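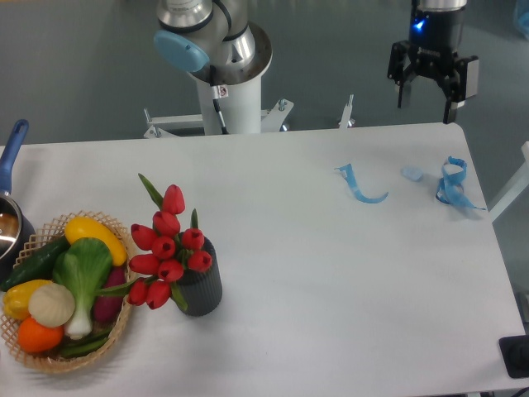 Sullov Build 261 was inspected on February 5, 2023, against the Skillwood pre-release checklist for content and player safety. The inspection covered the opening missions and the hangar menus. Warning marks on playable machines must be small and placed near the top of the pedestal, like the white label with the red symbol on the arm's pedestal, so that they stay out of the aiming area. Inspector: Nele Koster.

1. Flashing light. Pass.
Comment: Shield hits no longer strobe. The reduced-flash option is on at first launch.

2. Text size. Fail.
Comment: Subtitles cannot be read at 100 percent scale on a handheld screen. Referred to Isamu Furukawa.

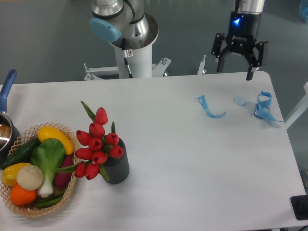 3. Save data. Pass with remarks.
Comment: Some 3,000 forced exits were run. Eight left a damaged save, all in the Fujimoto mission. The backup slot restored each one.

4. Motion comfort. Open.
Comment: Cockpit sway can be lowered but not turned off. Hiyori Imai has asked for a full off setting before the May release.

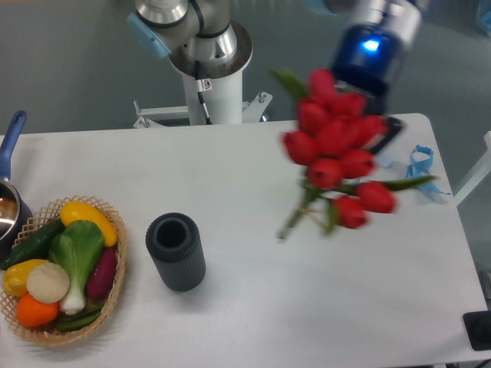 The same request applies to camera shake during landing, which uses a separate value and is missing from the menu.

5. Purchase prompts. Not inspected.
Comment: Store pages were disabled in this build.

Reinspection required for items 2, 4 and 5.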